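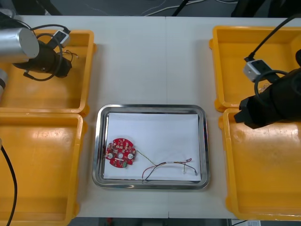
Home Workshop Storage Kitchen Contact

Filed under: Workshop tips, Sorting & small parts

Taming the box of odd wires

I've been putting this one off because my own wire box was a disgrace. It started as a shoebox when I moved to Ditisstead, and by last September it was a crate I could barely lift (with half a doorbell in it, don't ask). So I finally cleared the table and did it properly, and I'm so glad I did!

1. Get some yellow bins

Shallow, open, bright. Wires are mostly dark and thin, and on a brown bench you lose them. Mine are plain bins from Custetti and I wouldn't swap them for a fancy drawer unit. Watch out for glare if yours are shiny – I moved my lamp over to one side and it helped a lot.

2. Put a metal tray in the middle

Everything unsorted goes in the tray, everything sorted goes in a bin. If you get called away to dinner you'll know where you were.

3. Keep bundles together

If a few wires are held by a sleeve or a label, leave them that way, even when the print is too small to read. A red, a black and a twisted green-and-yellow pair with little white plugs were made to go somewhere together, and once you split them up you'll never match them again. Lay the bundle out loosely and check each end. Bare tips go in a twist of tape before storage.
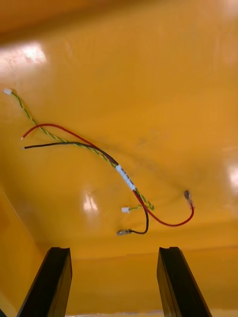

4. Sort by the ends

I used to sort by color and it was useless. Now it's plugs in one bin, ring terminals in another, and I can find what I need in 2 minutes. My tally was 84 pieces, and a good few of those went straight to recycling.

5. Label the bin, skip the bag

Masking tape and a fat marker. Bags slide around and the writing rubs off.

Next time: the screw jar, heaven help me.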